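Got back from the Trandgate open day last night and I want to get this down before it all runs together. 06/03/2019, doors at ten, and I was there at twenty to because I don't trust the bus from Bralidcombe and for once it came early.

If you don't know Trandgate, they rent most of an old printing works out past the ring road, and what they do in there is teach robots household jobs by getting people to show them. That's the bit I'd gone for. I've read plenty about it and watched the videos, but I'd never had a go, and the sign-up page had promised visitors a turn at the controls. I booked the minute it opened!

Coffee first (fine, a bit weak) and then a short talk in what used to be the paper store. The speaker went through the two ways they do it. The first is by hand, where you take hold of the arm and push it through the job yourself while it remembers where all its joints were. The second is remote control, where you sit somewhere else with a handle in each fist and the arms copy you. She said they'd recorded 1736 goes at one single drawer. One drawer! Somebody behind me asked whether the drawer had survived and apparently it's on its second set of runners.

Then they split us up and my lot went to the by-hand room. There was one arm bolted to a bench, a tray of cups and a rack. You squeeze a button near the wrist and the whole thing goes floppy, well, not floppy exactly, more like pushing a shopping trolley through water. I got a cup on the rack on my second try. What I hadn't expected is how much you get in your own way. You're standing where the arm wants to be, your elbow knocks the rack, and all of that goes into the recording too. A chap in a cycling jacket did his beautifully in one long sweep and was told, very kindly, that it was too fast to be much use to them. He took it well.

They played mine back afterwards with me standing clear, and the arm did the same little wobble I'd done over the tray. I felt a bit told off by it.

Lunch was sandwiches and I'll say no more than that, except that the Vismont people had a stall next to the sandwiches and were much better value. Vismont make the handles, or rather the whole seat with the handles on, and they had one stripped down so you could see the springs. I asked about left-handers and got a proper answer: both sides are the same apart from the thumb switch, and they'll swap that over if you ask when you order. There was a leaflet too, which I have already lost.

The afternoon was remote control, and this was what I'd come for. They don't let visitors loose on the real machine straight off (very sensible, having seen some of us with the cups). You start in the simulator, which is a made-up flat with a two-armed robot in it, and you see things from the robot's side. We had fourteen minutes each on the rota. It sounds generous and it's nothing at all. I spent the first few just opening and closing the grippers and trying to remember which pedal did what.

The looking around is the hard part. When you lean over to get one arm where you want it, the view can go right over with you, and suddenly the walls are all on the slant and your stomach has opinions. One lady had to stop and sit by the window for a bit. I was all right as long as I kept my eye on whatever I was holding and let the room do as it liked. Your hands work it out before your head does, if that makes sense. By the end I'd stopped thinking "left stick forward" and was only thinking "over there a bit".

What I couldn't get used to was having no feel for anything. In the by-hand room you know straight away when you've bumped something, it comes up your own arm. In the seat you have to look, and then look again. I asked the woman minding our session which kind of recording she'd rather have, and she said by hand for anything fiddly with one arm, and the seat for anything that needs two arms or some moving about, as you can't very well carry a whole robot round a flat. She also said the newcomers' recordings do get used sometimes, as the robot needs to see people put things right after a wobble. That cheered me up no end.

Last stop was a shared screen with a Figueiredo course on it, a beginner's set of lessons you can do at home with an ordinary games controller. There are 459 short exercises, starting with touching a wall on purpose. I've signed up for the free part and done two. It's slower than the seat but you can have a cup of tea next to you.

Things to know if you go: the next one's in May, the car park is tiny, wear shoes you can feel a pedal through (I had my walking boots on, big mistake), and put your name down for the simulator as soon as you're in, as the rota had filled up by the time the talk finished. And have your lunch early, well before your turn in the seat. 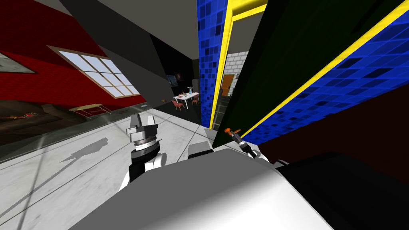 I'm going again in May if they'll have me. I'd like a second crack at the cups as well, slowly this time, and with my elbow tucked in.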